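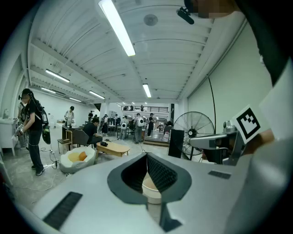 Destau trajectory tools: frequently asked questions

Last revised 12 August 2025. Maintained by Marietjie Le Roux.

What does Destau do?
Destau takes recordings from hand-held grippers and turns them into time-aligned trajectories that a policy can be trained on. It covers import, pose estimation, segmentation and export. It does not train policies and does not drive an arm. Training is handled by Rinero, which reads Destau's export format directly.

Which pose sources are supported?
Visual-inertial odometry from the gripper camera, headset tracking, and fiducial markers seen by another camera. Any one is enough to import a session. If more than one is present, the solver fuses them and writes a residual for each source into the session log.

My two grippers drift apart over a long take. Why?
Each gripper is solved in its own map by default. Small errors in the two maps add up and show most clearly in the relative pose between the hands. Set pair_constraint to on. The solver then uses every frame in which one gripper's camera sees the marker on the other as a direct measurement of relative pose. Takes with no such frames are solved as before and flagged "unpaired".

The marker is in view but is not being detected.
Check the following first:
The marker family in the session file matches the one that was printed.
The printed edge length is given in millimetres and excludes the white border.
The lens model is set to fisheye. With the pinhole model, detection fails towards the edges of the image, and corners that are found there are wrong by several pixels.
Exposure is fixed. Automatic exposure under tube lighting tends to wash out the white cells.

Do people moving in the background affect tracking?
Sometimes. Features on moving bodies are rejected as outliers, which works well while most of the view is static. In a busy room, turn on the person mask. It removes those regions before features are extracted and adds 9 ms per frame on our test machine.

Are faces removed?
Yes, at import, and before anything is written to shared storage. The blur cannot be undone from the exported file. It is applied after feature extraction, so it has no effect on the pose solution.

How is gripper opening measured?
From the encoder stream if there is one, otherwise from the finger positions in the image. The image method needs a calibration take: open and close the gripper fully 5 times against a plain background. Repeat it whenever the fingers or pads are changed.

What does "low confidence span" mean?
The pose covariance went over the threshold for that stretch. Spans shorter than 83 ms are interpolated. Longer ones are cut, and the take is split in two at the gap — check the split before labelling, as a grasp may now sit across both parts.

Can I change the export rate?
Yes. The default is 30 Hz. Positions are resampled with a cubic spline and rotations with slerp. Going above the camera rate is allowed but adds no information.

Why was my session rejected?
The importer refuses a session if fewer than 75 per cent of its frames have a valid pose, or if the clock offset between devices cannot be estimated. The reason is on the last line of import.log. Clock failures are nearly always cured by recording the sync gesture again at the start of the take.

Does Destau read Prornura files?
Version 2 files, yes. Version 1 files carry no device timestamps and must be passed through the Shezi converter first. Converted sessions are limited to a single gripper.

Where do I report a fault?
Open a ticket on the tracker under "destau-core" and attach import.log and the session file. Please do not attach video.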